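Stikudari 果品整理与示范作业图集：岗位上的自动化

本图集由 Stikudari 生产管理部与员工发展部共同整理，供各厂区员工、新入职人员及来访单位查阅。

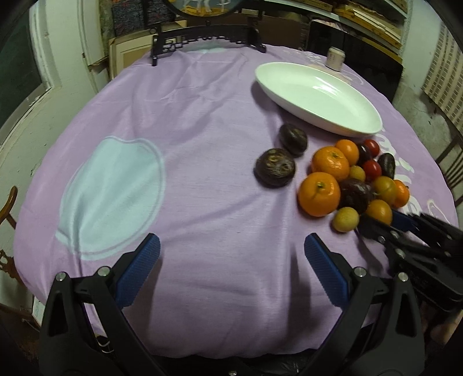

Stikudari 从事鲜果分拣、搭配与装盘业务，在 Karside 与 Benítez 两处设有厂区，现有一线员工108人。自 Karside 厂区引入机械臂分拣工位以来，原由人工完成的部分拿取与摆放动作已逐步交由设备承担，与之相配套的示范、复核、巡线等岗位相继设立。图集按作业环节编排，每一环节附简要说明，介绍该环节的工作内容、人员职责以及与以往做法的不同之处。

各环节的操作要求以现行作业指导书为准，图集文字不替代作业指导书。

一、示范作业

示范员双手各持一把手持夹爪，在台面上完成拿取、移动、放置等动作，动作过程由夹爪上的摄像头记录，供机械臂学习使用。示范岗位由原分拣班组员工经培训后担任。

示范动作应当平稳、连贯，夹持力度以果品不滑落、表皮不受压痕为限。示范员对果品软硬的判断来自长期的分拣经验，这也是本公司坚持从一线班组选拔示范员的主要考虑。

每段示范连续作业时间不超过20分钟，到时即应放下夹爪，离开台面休息。连续作业时间的计算包含重新摆台的时间。

二、示范场地

示范作业既在车间内的标准工作台进行，也在布置成居家或餐厅样式的房间内进行。圆桌、方桌、各色桌布及不同式样的盘碟均列入场地物料清单，由示范班组按计划轮换使用。

布置多样的场地，目的在于使机械臂适应客户现场的实际条件。公司的装盘服务已延伸至宴会厅与公共食堂，这些场所的桌面高度、光线和周边陈设与车间差别较大。

桌布允许有自然的折皱，无须刻意拉平。桌布的下垂部分不得拖地，以免示范员走动时绊脚。

三、果品准备

示范用果由备料员于当班开始前领取，品种以柑橘、李、杏、百香果、小番茄等体积较小的果品为主。大小、颜色和表皮状态应当有所差别，不得只挑选外观整齐的果品。

表皮起皱的百香果在日常分拣中属于正常可用果，示范时同样应当纳入。以往曾有班组将此类果品剔除，造成机械臂在正式作业时对皱皮果反复试夹，耽误了生产进度。备料要求随后作了修订。

示范用果在使用后单独存放，不得返回销售批次。状态尚好的，按食堂用料流程处理；不宜食用的，计入当班损耗。

四、摆台

摆台由示范员与备料员共同完成。果品可以分散摆放，也可以相互紧靠成堆，盘碟的位置和朝向每段均应有所变化。

成堆摆放的果品夹取难度较高，夹爪进入时容易碰动相邻果品。新任示范员从分散摆放开始练习，经组长确认后再进行成堆摆放的示范。

台面之外的椅子、纸箱、架上物品等无须清空，但示范员身后应留出可供退步的空间。

五、夹取与放置

夹取时，两爪应从果品的两侧对称接近，避免以爪尖戳压果面。对带有果柄的柑橘，应避开果柄位置；对表皮光滑的小番茄和李子，接触后略作停顿再提起。

放置时，果品应当接触盘面后再松开夹爪，不得悬空投放。此项要求与人工装盘的要求一致，老员工大多无须另行提醒。

双手配合的动作，例如一手扶盘、一手放果，属于较高一级的示范内容，由具备复核资格的示范员承担。

六、夹爪的领用与点检

手持夹爪由 Dellden 公司供应并负责定期检修。领用人在使用前应检查爪面胶垫是否平整、各处螺钉是否紧固、开合是否顺畅，检查结果填入领用登记表。

胶垫属于易耗件，出现翘边、开裂或者表面纹路磨平的，应当停止使用并申请更换。员工不得自行拆卸夹爪外壳。

归还时以干布擦净果汁及果屑。柑橘类果汁干结后会影响开合手感，当班未擦净的，由领用人负责补做，不得留给下一班。

七、示范记录的复核

复核员在屏幕前逐段查看示范记录，对动作中断、果品掉落、镜头遮挡等情况作出标注。每批示范记录以300段为限，满批后提交，不得跨批补录。

掉落并不一律作废。果品掉落后由示范员重新夹起、动作完整的，可以保留，标注为“掉落后重取”。机械臂在正式作业时也会遇到掉落，此类记录有其用处。

复核岗位以坐姿工作为主，对视力负担较重。员工发展部已将复核员列入年度视力检查范围，复核工位的屏幕高度可以按本人需要调节。

复核意见只用于改进示范内容，不作为个人绩效扣分的依据。此项规定系应班组代表的要求写入岗位管理办法，两个厂区同样适用。

八、机械臂分拣工位

Karside 厂区的分拣工位由机械臂完成拿取与初步摆放，工位旁设一名看护员。看护员的职责为补充果品、更换盘碟、处理停机，并对机械臂放下的果品作目视检查。

设备运行期间，身体任何部位不得进入黄色标线以内。需要进入时，应先按下停止按钮，确认指示灯变化后方可伸手。以生产紧张为由不停机取果的，按违反安全规定处理。

机械臂的速度由班组长按当日果品状况设定。成熟度较高的李、杏到货时，应调低速度，宁可减少产量。调速的决定权在班组长，生产计划部门不得越过班组直接修改。

九、人工分拣线

人工分拣线继续保留。礼盒、定制果盘以及软熟果品由人工分拣线承担，机械臂停机检修时，人工分拣线同时接收转来的批次。

部分员工曾对人工线是否会逐年缩减表示关切。公司的答复已在员工大会上说明：现行用工计划期内不因设备引入而裁减分拣岗位，自然减员的空缺优先由示范、复核岗位的轮岗人员填补。用工计划期满前，公司将与班组代表重新商定。

人工分拣线的熟练员工掌握着许多没有写进指导书的判断方法，例如凭手感区分表皮起皱的熟果与失水果。员工发展部正在与班组合作，将这些做法整理成文，署班组名称。

十、换班与交接

厂区实行三班轮换。交接时，双方在工位当面核对果品余量、设备状态及未处理的报警，交接表由双方签字。

设备引入初期，曾出现上一班已经发现夹持偏移、但只作口头告知而未登记的情况，下一班开机后损伤了一批杏。目前，凡涉及设备的异常一律书面登记，口头告知只作补充。

交接时间计入工时。因核对设备而延长交接的，延长部分按加班规定办理。

十一、培训

示范员培训分为课堂、跟岗与独立示范三个阶段。课堂部分由 Dellden 公司派员讲授夹爪结构与使用方法，跟岗部分由本公司示范班组带教。

培训安排在工作时间内进行，参训员工的岗位津贴照发。年龄较大、对屏幕操作不熟悉的员工，可以申请延长跟岗阶段，延长期间的待遇不变。

自示范班组成立以来，报名者中分拣岗位的老员工占多数。他们对果品熟悉，上手较快，主要困难在于习惯了用手指直接接触果品，换用夹爪后对力度一时难以把握。带教人员的做法是先让学员夹取柑橘，熟练后再换成小番茄与熟李。

未通过独立示范考核的，返回原岗位，不影响再次报名。

十二、劳动强度与健康

分拣岗位以往的主要问题是久站与腕部反复用力。机械臂承担部分批次后，看护员的站立时间有所减少，但注意力长时间集中于设备，仍易疲劳。看护岗位每班至少与人工分拣岗位轮换一次。

示范岗位同样存在腕部与前臂的负担。手持夹爪有一定重量，长时间抬举后容易酸胀，故有前述连续作业时间的限制。员工出现腕部不适的，应及时报告，班组应为其调换至备料或复核岗位。

休息区设在示范房间之外。示范房间内的桌椅属于示范物料，不作休息使用。

十三、员工意见

各班组每季度汇总一次对自动化设备的意见，由班组代表提交。以下为近期汇总中的部分内容，按原意摘录。

“机械臂放柑橘比较稳，放小番茄时有时靠得太近，后面的要人工拨开。希望示范时多做一些留间隔的摆法。”

“看护岗位的报警声和叉车倒车的声音相近，容易听错，建议更换。”

“做示范以后，知道自己平时是怎么拿果子的了，以前没有留意过。带新人的时候讲得更清楚。”

“复核时段与晚班重叠，回家较晚，希望排班上能够错开。”

其中，报警声已经更换；留间隔的摆法已列入下一批示范计划；复核时段的调整因两个厂区班次不同，仍在商议。

十四、Benítez 厂区的准备工作

Benítez 厂区目前尚未安装机械臂，先行开展示范作业。该厂区的果品种类较 Karside 更为繁杂，且以小批量订单居多，设备是否适用需要以示范与试运行的结果为依据。

准备期间，Benítez 厂区员工可以报名到 Karside 厂区跟班学习，往返交通由公司安排。跟班结束后应向本班组作一次情况介绍，形式不限。

工位改造方案在确定之前，先在车间公告栏张贴，听取意见。公告栏旁备有意见单，可以不署名。

十五、记录与隐私

夹爪上的摄像头只在示范作业时开启。示范房间门外设有指示牌，指示牌亮起时，与示范无关的人员不得入内。

记录中出现员工面部、证件或者私人物品的，由复核员作遮盖处理后方可入库。员工认为某段记录不宜保留的，可以向班组长提出，由复核班组删除。

示范记录只用于机械臂的训练与校验，不用于考勤，也不用于监督工作纪律。

十六、来访参观

来访单位参观示范房间与分拣工位，应由接待部门提前与班组联系，避开交接时段。参观人员须着防护鞋并束好头发，在标线以外停留。

参观人员需要试用手持夹爪的，由示范员陪同，使用练习专用夹爪与练习用果，试用过程不计入示范记录。未经班组长同意，不得对员工作近距离拍摄。

图集使用说明

图集可供本公司各厂区内部张贴与培训使用。外部单位转载文字或图片，应事先征得 Stikudari 员工发展部同意，并注明来源。

图集内容随岗位设置的变动进行修订。员工对文字说明有异议，或者认为某一环节的介绍与实际作业不符的，请向所在班组提出，由班组转交员工发展部核改。

Stikudari 生产管理部、员工发展部 编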